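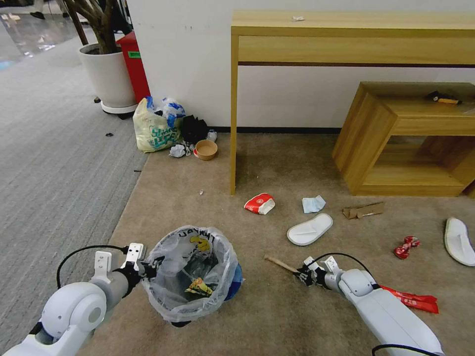

Zihan Han 读完本节初稿之后回信说，我们把“垃圾”两个字用得太早了，一只拖鞋躺在地毯上，在有人决定把它放进垃圾桶之前，它只是一只拖鞋，写论文的人不该替保洁员先下这个判断。我们觉得这个意见很有道理，于是把本节从头到尾改了一遍，凡是还没有进桶的东西，一律改称“落地物”，进了桶的才叫“垃圾”。读起来也许略显啰唆，还请读者多担待，好在读上几段也就习惯了。

图2 办公区米色地毯上的落地物，以及套有透明塑料袋的小垃圾桶。

4.2 地毯上的落地物及其归类

上一节讨论的是桌面，桌面上的东西多少都还有个主人，哪怕主人不在，杯子旁边的笔记本也能替他说话。到了地面，情形就不大一样了。东西一旦落在地上，与主人之间的联系便断了大半，收拾的人只能凭它的样子来猜：还有没有人要，该不该扔，扔到哪一个桶里。本节想谈的，就是这个“猜”字。材料来自 Jastilness 项目在 Nusby 和 Flestevier 两处办公楼积累的 400 份清扫记录，记录由当班的保洁员自己填写，我们只在格式上做了统一，措辞尽量保留原样，有些话写得非常生动，删掉实在可惜。

先说最容易的一类，也就是包装纸。糖纸、零食袋、撕下来的长条塑料包装，在记录里几乎从来不引起犹豫。图2中那张两头拧起、像个蝴蝶结似的红色小糖纸，和右下方那条印着白字的红色长塑料包装，都属于这一类；桶里也有一团黄绿相间的包装纸。包装的使命在拆开的那一刻就已经完成了，人人都懂，收拾起来心里也踏实。唯一让保洁员多写几句的，是包装里面还剩着东西的情况，比如半袋饼干，或者一颗没吃的糖。有一份记录写道：“袋子捏着还有，放回桌上，没扔。”短短一行，我们在讨论会上念了好几遍，因为它说明“捏一捏”这个动作本身就是归类的一部分，单凭眼睛看是不够的。

纸杯要稍微复杂一点。一只好端端立着的纸杯，哪怕摆在地上，也常常被当作“有人还要喝”，保洁员会绕开它，或者把它挪到最近的桌角。可是杯子一旦被捏皱，如图2中间那只红白相间的纸杯，它的身份就定下来了，再没有人会去问它的主人。我们把这种现象叫作“形变定性”：东西的材料没有变，用途也没有人明说，仅仅因为形状坏了，大家便一致认为可以扔。纸巾正好可以拿来对照。揉成一团的纸巾，处理方法与皱纸杯相同；叠着的纸巾却会让人停一停，因为叠着看上去像是还没有用过，或者用过之后主人打算再用。图2里浅蓝色的那一张便是叠着的。按照记录中的惯例，叠着的纸巾只要落了地，最后还是要进桶的，只不过填写的人往往会在后面加一句“看着还干净”，语气里有几分舍不得。这份舍不得，我们自己做家务的时候也常有，想来读者也不会陌生。

真正费思量的是拖鞋。两处办公楼里都有员工午休，一次性拖鞋用得很多，而一次性拖鞋这个名字本身就带着矛盾：名字告诉人穿一回就可以扔，实际上许多人会穿上一个星期。我们在 Flestevier 与保洁员聊天时，听到的规矩各不相同，有的看鞋底，有的看鞋面有没有塌，还有的只看位置，靠近柜子或者座椅的就摆正，散在过道中间的才收走。图2中的两只白色拖鞋不在一处，右边缘的一只与另一只之间还隔着别的东西。按“看位置”的规矩，分开的拖鞋比并排的更像是没人要了；按“看鞋底”的规矩，则要拿起来翻过来才能作数。两种规矩都有道理，碰到一起就难免要商量。Nusby 的做法比较宽厚，当班的人会先把拖鞋拢成一双，靠墙放好，到了星期五还在原处，再一并收走。我们很喜欢这个做法，它给了东西一点等待主人的时间，费的力气又不大。

纸板是另外一种为难。它扔是肯定要扔的，难处在于扔到哪里。小垃圾桶的口径有限，一块压平的纸板塞进去，不是把袋口撑歪，就是竖在外面，后面的东西便都放不进去了。记录中的熟手几乎都会把纸板留到最后，先捡小件，等手里的桶满了要往外送的时候，再把纸板夹在胳膊底下一起带走。新手则往往一上来就捡纸板，大概是因为它最显眼，捡走之后地面一下子就清爽许多，很有成就感。我们并不想说哪一种更好，只是指出，顺序的差别会影响后面换袋的次数，这一点在 4.4 节还要细谈。

细长的东西也值得单独说几句。细木棍一类的物件，图2中也有一根，既可能是筷子，也可能是别的什么东西上的柄，单看一根很难断定。记录里遇到这类东西，填写的人多半写“棍”或者“签子”，不去细究来历，我们在编码时也就照着归入“细长木制品”，没有硬分。需要留心的是它们对袋子的损害：横着放进去，容易卡在桶沿；尖头朝下放进去，又容易戳破薄薄的塑料袋，等提袋的时候才发现漏了。Urquijo 在试填阶段曾建议我们在表格中加一栏“放入方向”，我们起初嫌烦，后来还是加上了，因为保洁员自己对这一栏兴致很高，写得比别的栏目都要认真。

最后想谈谈碎屑，以及地毯本身。在硬地面上，一小片白纸屑扫帚一带就走了，到了地毯上却要用手去拈，或者留给吸尘器。米色的地毯对白色碎屑格外“包庇”，站着看过去几乎看不出来；深色的小碎片则相反，落在米色上很扎眼，落到带条纹的灰色地毯上又藏了起来。图2恰好两种地毯都有，左侧是灰色条纹的一片，花盆也在那一边，一块深色小碎片就落在花盆附近。花盆周围是各处记录里公认难收拾的角落，盆底的圆座与地毯之间有一圈缝，碎叶、土粒和纸屑混在一起，谁也说不清哪些算落地物，哪些算植物自己掉下来的。我们在编码时吵过好几回，最后决定把盆座外沿以内的一律不计。这个决定谈不上多么高明，只是大家都能记得住，换了人填表也不容易走样。

把上面几类放在一起看，可以发现保洁员在弯腰之前已经做了不少判断，而这些判断很少写进清洁手册。手册通常只规定多久清一次、用什么袋子，对于一只拖鞋该不该捡、一张叠着的纸巾算不算干净，则完全交给个人。我们原先以为这样会带来许多纠纷，可是在整理出来的 400 份记录里，明确提到有人回头来找东西的并不多，而且找的多半是充电线、发夹这一类小物件，本节所说的纸杯和包装纸一次也没有出现过。拖鞋倒是有人来找过，据填写的人说，那位同事很客气，拿到以后还道了谢。

还有一点限制需要交代。记录是清扫的人写的，丢下东西的人怎么想，我们并不知道。一张纸巾究竟是随手扔的，还是从口袋里滑出来的，仅凭落在地上的样子无法区分，图2同样回答不了这个问题。下一节转到茶水间，那里的落地物大多带着水分，分类的依据也要随之调整，纸杯的部分会再次用到“形变定性”的说法，纸巾的部分则需要另立一套标准。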